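Tableware and Serving Station Inspection - Checklist with Comments
Site: Grollik House, second-floor pantry
Form 1181
Date: Feb 12, 2021
Inspector: Osvaldo Leone

Scope: stainless flatware, plates, trays, counter surfaces and storage at the tray-setting station. Cooking equipment and the walk-in cooler are on a separate form.

Ratings: S = satisfactory. C = satisfactory with comment. R = repair or replace before next use.

Section A. Flatware

A1. Handles straight, no bends at the neck - S
A2. Fork tines straight and evenly spaced - S
A3. No open seams, pits or rust spots - C
Comment: Two teaspoons from the older Garnine stock had pitting on the back of the bowl. Both were pulled and discarded. Pitting cannot be polished out safely and holds food residue.
A4. Knife edges free of burrs - S
A5. Pieces laid out singly for inspection - C
Comment: Spread flatware on a plain light surface and keep a gap between pieces. Handles that lie against each other hide the edges, where scratches and dried film are most often missed. Turn each piece once and check the back.

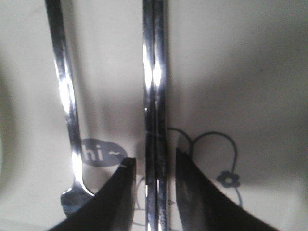

Should flatware with light surface scratches be thrown out?
Light scratches are acceptable as long as a fingernail does not catch on them and the piece comes clean in a normal wash cycle. Deep scratches, pits and any rust that returns after cleaning are grounds for removal.

A6. Pieces air-dried before storage - R
Comment: Water was standing in the bottom of the left flatware bin. Staff had been loading directly from the rinse rack. Bin emptied, washed and dried during the visit. Drain holes were blocked with label residue and need to be cleared.
A7. Patterns kept together by set - C
Comment: Garnine and Stisov pieces are mixed in the same bin. This is a sorting matter and does not affect the rating, but the two knives differ in length and the longer one does not fit the small tray sleeve.

Section B. Plates

B1. No chips on rim or foot - S
B2. No cracks or crazing - S
B3. Surface scratches within limits - C
Comment: Light knife marks are present on most of the everyday plates. None hold stain after washing. Recheck in March.
B4. Stack height at or below the shelf line - R
Comment: Upper stack was over the line and leaned toward the door. Stack was split in two before the inspector left.
B5. Plates stored face down or covered - S

Section C. Trays and setting

C1. Rim intact all the way around - S
C2. Corners free of cracks - S
C3. Printed lettering sound, no flaking - C
Comment: Rub the print with a damp white cloth. Any color on the cloth means the tray is taken out of food use. No color transferred at this visit.
C4. Tray sits flat on the counter without rocking - S
C5. Place setting follows the posted order - C
Comment: The posted order is plate to the left, then fork, knife and spoon, parallel, with handles all pointing the same way. Pieces should lie fully on the tray. A handle that extends past the rim will catch on the cart rail.

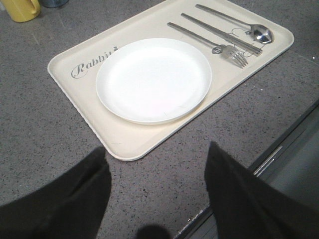 C6. Trays wiped and dried before setting - C
Comment: The wiping cloth was in the sanitizer pail as required, but the pail had no label. Label replaced. The Rind test strips on the shelf above are past their date and should be reordered.
C7. Trays handled by the rim only - S

Section D. Counter and surroundings

D1. Counter clean, no chips at the front edge - S
D2. Caulk at the backsplash continuous - R
Comment: Gap behind the hand sink, 3 inches long. Remove the old caulk completely before applying new. Do not fill over it.
D3. Lighting adequate to see film and spots - S
Comment: Glare from polished metal can hide spots. Tilt the piece to move the reflection before passing it.
D4. Room temperature recorded - S
Comment: 66 degrees F at arrival, 68 at departure.
D5. Hand sink clear and stocked - S

Items to close

A6 - clear drain holes, post drying instruction at the rinse rack
B4 - repaint shelf line, which is worn on the right side
D2 - recaulk behind hand sink
C6 - reorder test strips

Items rated R are to be rechecked by the site supervisor and initialed on the back of this form. Keep the form in the pantry binder with the previous one.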